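Trodex Hand-Held Gripper Set: Demonstration Visits

Vedura presents the Trodex set at its Gomlow showroom each Wednesday in August. Sessions begin at 9 and admit up to 14 visitors.
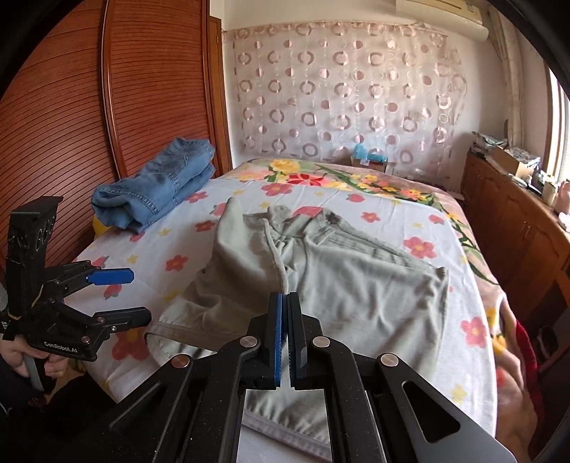
Garment handling is the main subject of each visit. Guests work in pairs with staff and fold everyday clothing on a bed or table. Shorts are a useful first item: when the fingertips close at the middle, one leg can bunch upward while the other stays fairly flat. Jeans follow.

Each session lasts about 405 minutes, including lunch. To reserve a place, contact Osaze Idahosa, Visitor Services, extension 400.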